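Moving the pears to Skuvdale

I've had the plot at Skuvdale since January, and most of what I've done there so far is dig. The ground is heavy and the drainage at the bottom end is poor. The previous tenant left two water butts, a roll of netting and a shed door with no shed.

The plan is fruit, mainly pears. We had an old tree at the last house and I got used to having more than I could eat. I've ordered two young trees from Vestergaard, both on quince stock to keep them small. They cost more than I wanted to spend, but the cheaper ones at Cilach had been sitting in pots too long and the roots were going round in circles.

I like a pear with a bit of russet on the skin. The smooth green ones from the supermarket go from hard to brown in an afternoon.
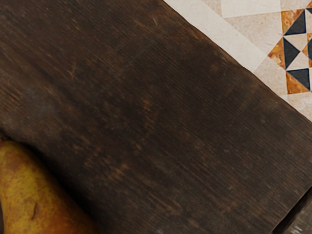
Getting the ground ready

I dug two holes, each 70 cm across and 50 cm deep, with 360 cm between them. The second one filled with water overnight, so I've moved it up the slope and used the first attempt as a place to put stones. I didn't add manure to the holes. I'll mulch on top in spring and keep it clear of the trunks.

Stakes went in on Wednesday. They are too tall and I'll saw them down once the trees are tied.

Picking and keeping

This is a few years off, but I've been reading up. Most pears should be picked while they're still firm. Lift the fruit gently and if the stalk comes away, it's ready. Then it needs somewhere cool, and a few days indoors before eating.

At the old house I kept them in the cellar next to the apples, which was a mistake, as the apples brought everything on at once. They'll have separate shelves this time. 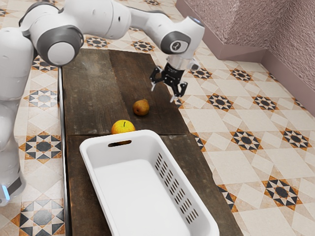
Still to do

Saw the stakes. Fix the tap by the gate, which drips. Collect the trees, if Silier Lane is open again by then; otherwise it's 9 miles the long way round. I also need to find out whether anyone nearby grows a pear that flowers at the same time as mine, and if not I'll have to make room for a third.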